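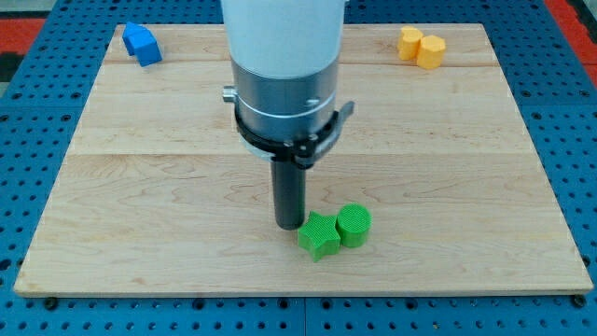
Pièce jointe 1 : poste de poussée, planche couleur érable clair, doigt noir et blocs imprimés

Ticket 1307 – Budget doigts, planche et blocs pour le poste de poussée
Ouvert par : Carys Vaughan
Suivi : Hélder Lobo, Lurdes Lobo (achats)
Statut : en attente d'accord
Ouvert le 27 septembre 2021

Coucou Hélder, coucou Lurdes,

Je rouvre le sujet du matériel, parce que le précédent ticket a été fermé avec la mention « résolu » alors qu'on n'avait encore rien commandé du tout (c'est peut-être moi qui ai cliqué, j'avoue). Je remets tout à plat pour que vous puissiez chiffrer sans me courir après.

Le problème de départ, vous le connaissez : quand le doigt pousse un bloc, on perd parfois le contact et le bloc pivote au lieu d'avancer. Avec le cylindre vert, ça passe plutôt bien. Avec l'étoile, c'est la loterie ! Dès que le doigt arrive dans un creux entre deux branches, ça accroche, et sur une pointe, ça part en vrille. J'ai d'abord cru à un souci de logiciel, j'ai perdu deux jours là-dessus, et puis Rodrigo est passé et m'a demandé si j'avais vérifié le serrage du collier. Eh bien non.

Ce que j'ai déjà essayé :

Resserrage des vis du collier noir. Mieux pendant une matinée, puis le jeu est revenu.

Vitesse de poussée réduite. Moins de rotations, mais les séries durent une éternité et Reginald a besoin du bras l'après-midi.

Doigt remonté de 2 mm par rapport à la planche. Rien de changé pour l'étoile, et c'est même un peu pire avec les blocs jaunes. Je suis revenue à l'ancien réglage.

Échange du doigt avec celui du tiroir. Même comportement, donc je penche franchement pour le collier.

Côté achats, je voudrais :

1) Un collier neuf chez Drellitz, plus un de rechange. Leur devis de mars était à 300 euros pièce, il faudrait leur demander s'il tient toujours. Je sais, c'est cher pour une bague avec des vis, mais on y a déjà laissé plus que ça en heures.

2) Des doigts de rechange. Là, j'hésite. Vevel les vend par lot, Jakgate à l'unité avec un délai plus long. Lurdes, si tu as une préférence pour le fournisseur, je te suis les yeux fermés.

3) Du filament pour réimprimer les blocs, 40 euros, en vert, bleu et jaune. S'il vous plaît, les mêmes teintes ! La caméra est réglée dessus et je n'ai aucune envie de refaire tous les seuils.

4) Une deuxième planche en bois, mêmes dimensions. Celle qu'on a est très bien, mais il y a des joints entre les lames et je me demande si les petits blocs ne butent pas dessus quand ils passent en travers. Si on peut en avoir une d'un seul tenant, je prends. Sinon tant pis, on continuera avec celle-ci.

Ce que je ne demande pas : un nouveau bras, une nouvelle table, une pince. La table bleue perforée convient parfaitement, on fixe tout où on veut, et pour ce qu'on fait un simple doigt suffit largement.

Réponse de Hélder Lobo
D'accord pour les points 1 et 3, je peux les passer sur la ligne consommables du projet Wainwright. Pour la planche, as-tu mesuré les joints ? Je voudrais éviter de payer du sur-mesure si un coup de ponçage suffit.

Réponse de Carys Vaughan
Pas mesuré, non, seulement passé l'ongle dessus (méthode très scientifique). Je demande le jeu de cales à Rodrigo et je note les valeurs ici. On peut mettre le point 4 en pause en attendant, ça ne bloque personne.

Réponse de Lurdes Lobo
Je relance Drellitz pour le collier. Pour les doigts, il me faut le diamètre exact et la longueur, je ne les trouve nulle part dans l'ancien ticket.

Réponse de Carys Vaughan
Je démonte celui qui est en place ce soir, après la série de Reginald, et je t'envoie les cotes avec un petit croquis. Je garde le ticket ouvert jusqu'à la livraison du collier, et cette fois je ne touche pas au bouton !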